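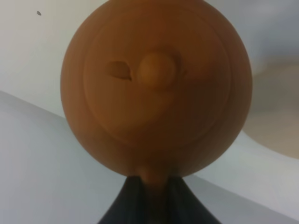

According to Itzel Trujillo, most of what she learned on the project came from grasps that failed, and applicants should expect to spend more time reading logs than driving the arm. She would also like it known that the first two weeks are slow.

Call for participants: Skestex manipulation project, fall term

Skestex, the student robotics project at Clindport, is taking applications for seven places on its manipulation team. The work runs for 11 weeks, starting in October, and ends with an entry in the tabletop division of the Sonditz student competition. Students from any department may apply. Places are unpaid and can be taken for independent study credit if your own department agrees to it in writing before the term starts.

Scope of the work

The team trains and tests control policies for a single arm with a two-finger gripper. Tasks are small household ones: picking up a teapot by its handle, setting it down upright, moving a cup without tipping it, placing a figurine where it has been asked for. Objects are small and some are fragile. Several have smooth, rounded surfaces that give the fingers little to hold, and a good part of the term goes into approach angles and gripper force.

The target for the term is 500 accepted demonstrations. A demonstration is accepted when the operator has completed the task within the time limit, all camera streams are present, the joint log has no gaps, and a second member has reviewed the recording and signed the sheet. Rejected recordings are kept in a separate folder with the reason entered. They are used later for failure analysis, so please do not apply if you would be tempted to tidy them away.

Roles

Operators drive the arm by teleoperation and record demonstrations. Steady hands help, but previous experience is not required. Training takes up the first two weeks and ends with a practical check. Anyone who does not pass the check may repeat it.

Reviewers watch recordings, mark the start and end of each grasp, and enter the result. This is desk work and can be done remotely after the training period.

Software members maintain the recording scripts, the camera calibration routine and the training jobs. Working knowledge of Python and the Linux command line is required. Some C++ is useful for the arm driver.

One hardware member looks after finger pads, camera brackets, cable routing and the spare parts list. Access to the machine shop is arranged once you have passed the shop safety course.
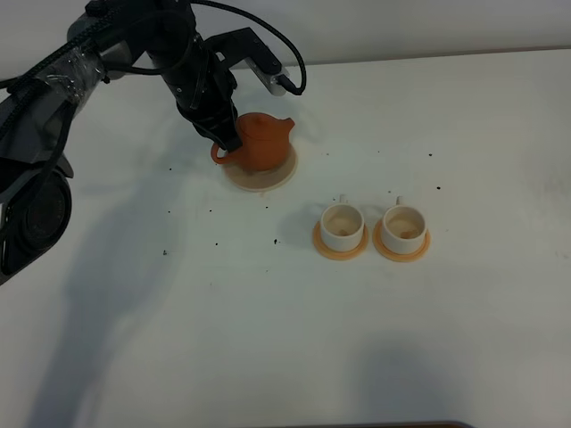
Every member, whatever the role, also takes a turn at resetting the table between trials. Start positions are drawn from a list generated before each session and are not chosen by the operator. Last year's set had too many trials with the spout facing the same way, and the policy trained on it did poorly when the pot was turned. The list now covers rotation as well as position. It has made sessions longer and the results easier to trust.

Time required

Team sessions are held twice a week at 7 p.m. in the McGrath building, ground floor. Attendance at both is expected from operators and the hardware member. Reviewers and software members must attend one of the two. Outside of sessions, plan on a few hours a week of individual work. The load goes up in the final weeks before the competition, when the full task sequence is rehearsed under Sonditz timing rules.

If you have a lab course or a job that conflicts with the evening sessions, say so in the application. A conflict in a single week is not a problem. A standing conflict limits you to the reviewer role.

Requirements

Enrolled at Clindport for the whole of the fall term.
Lab safety module completed before your first session.
Willing to work to a written procedure and to record departures from it.
Able to stand for the length of a recording block, or to work from the seated station. State your preference and the station will be set up for you.

Members may not run the arm alone. The emergency stop is held or kept within reach by a second person during every powered session, including calibration. Two members were removed from the rota last year for ignoring this rule.

How to apply

Send a single page, in plain text or PDF, containing the following:

Your name, department and year.
The role you want, and a second choice if you have one.
A short account of something you built, repaired or debugged that did not work the first time, including what you measured and what you changed.
Any evening conflicts.

Transcripts and letters of recommendation are not needed and will not be read. Software applicants should add a link to code they wrote themselves. A small script with clear comments is fine.

Applications go to the Skestex mailbox in the McGrath building office or to the project address on the notice board outside it. Shortlisted applicants are invited to sit in on a recording session and try the teleoperation controls with the arm in low-speed mode. The visit is not scored. Decisions are sent out by email before the first session, and applicants who are not placed can ask to stay on the reserve list until training ends.

Questions about credit should go to your own department. Questions about the work itself can be put to Itzel Trujillo at either evening session.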